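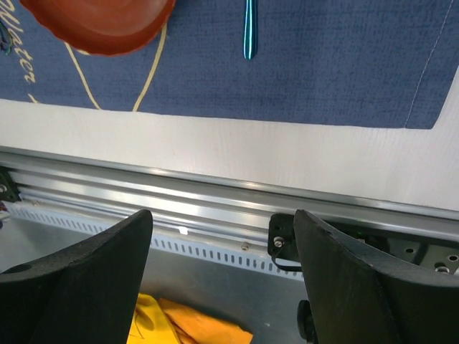
Table-Setting Robot Takes Shape at the Clirlow Shared Workshop

CLOLTNESS - If you have walked past the Clirlow workshop on a June evening and wondered why the lights are still on at 9 p.m., the answer is a robot named Trota, who is learning (slowly, and with a good deal of encouragement) to set and clear a table.

Trota is the work of Aoife Mac Carthaigh and a handful of fellow members who have been meeting after supper for the past 33 weeks. It began in her garage as a single arm bolted to a shelf, and it moved to Clirlow when the shelf gave out and the family wanted the garage back. These days it has a proper spot of its own, with a length of grooved aluminum rail running alongside a white work surface, a blue cloth spread out for practice, and a reddish-orange plate to go with it. The black gripper fingers, a pair of them, have been redrawn so many times that Mac Carthaigh says she could sketch them in her sleep.

"Everyone asks about the plate, and the plate is fine," she said, laughing. "Cloth is what keeps us here late. You pull one corner and the whole thing changes its mind about where it wants to be, and then you have to start thinking all over again."

The group writes its own software, a program they call Manole, and they have been good about keeping notes as they go, with every try written down in a ring binder by the door. The current goal is 50 tries in a row at moving a plate from one side of the cloth to the other with no one stepping in. The best run so far is 24, reached late one evening to a great deal of cheering - and, Mac Carthaigh admits, a bit of jumping up and down.

Most of the parts are secondhand or were made on the premises, and the members have split the cost of the rest among themselves. They would dearly love to hear from anyone with experience in small motors, or anyone with old tablecloths to spare, the more wrinkled the better.

Visitors are welcome at the next open evening, when Trota will be running from 7 p.m. and there will be tea and probably cake. Children should bring a grown-up along, and the side entrance is the one to use, as the front door still sticks.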